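Visit to the Plastano packing hall, August

Our group was met at the side entrance at 9:30 by Noémi Farkas, who runs the packing hall at Plastano and has been there since the company moved out of its first building. There were eleven of us, mostly from small shops and mail-order businesses in the region. Badges were handed out, bags went into lockers, and we signed the usual sheet about not touching the conveyor.

Plastano does not make anything. It receives goods from other companies, sorts them, packs them and sends them out. The building has 3,212 square meters of floor, with the larger part given over to shelving. The packing hall is at the back and is smaller than I expected. It has good light from a row of high windows and a rubber floor that is easy on the feet. The noise level was low enough that Noémi could talk without a microphone.

We started at receiving. Cartons come in on pallets from Pustex, which supplies the textiles, and from Leite, which supplies hand tools and small hardware. Each carton is opened, one item is checked against the order, and the rest are put on the shelf by lot. The textiles arrive folded and sealed, and they stay sealed all the way to the customer. The tools come loose in trays of 100 or 200, depending on size, and this is where most of the handling work is.

The second stop was the one I had come for. Plastano packs a mixed bag for Flomo, a subscription service for people who have just moved into a new apartment. The customer gets a fabric bag with household textiles and a few tools in it, and the bag is meant to be kept and used afterward. On the morning we visited, the order was for 377 bags.

Mixed bags are harder than they sound. A box has straight sides and a flat bottom, and you can draw a plan of what goes where. A fabric bag changes shape with everything you put in it. Plastano tried packing the tools first, on the theory that heavy things belong at the bottom, and found that they slid into one corner and the bag would not stand up. Now the textile package goes in first, flat against one side, and the tools go in next to it.

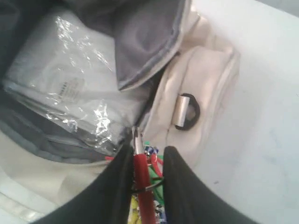
Inside a cream fabric bag: a plastic-wrapped package, with a red-handled tool beside it.

Ismael Rezende, who designed the packing order, spent twenty minutes with us at this table — longer than the schedule allowed. He talked mainly about plastic wrap. It is slippery, so anything laid on top of it tends to move, and it catches the light, which makes the labels hard to read when the bag is checked from above. His answer was to have the labels scanned before packing and to keep the final check to a look at the colors. He would like to replace the wrap with paper, but the paper samples tore at the folds and the question is still open.

Colored handles came up several times. Ismael asked for them when the contents were chosen, and he said the number of missing tools reported by customers went down after the change. I asked whether the color meant anything, such as size or type. It does not. It only makes a tool easier to find among the others at the bottom of a bag.

Someone in the group asked about cords and wires, which tangle around everything else. Ismael agreed that they are a nuisance. The rule in the hall is that cords are tied before they reach the table, but ties come off, and then a packer has to stop and sort it out by hand.

After the tables we saw the outgoing area. Finished bags go into cartons, six to a carton, standing up. The cartons are taped by machine and weighed, and a carton outside the expected weight goes back to be opened. Noémi said the usual cause is a missing tool and the next most common is an extra one.

Coffee was served in the break room at 11:15, with time for questions. Most of them were about minimum orders. Plastano will take on a mixed bag job from 200 pieces up, with a setup charge for the first run. Returns are handled separately, in a room we did not see.

The hall is open to visiting groups twice a year. Wear closed shoes, and bring a sweater — the shelving area is kept cool even in August. Parking is behind the building, and the gate closes at noon.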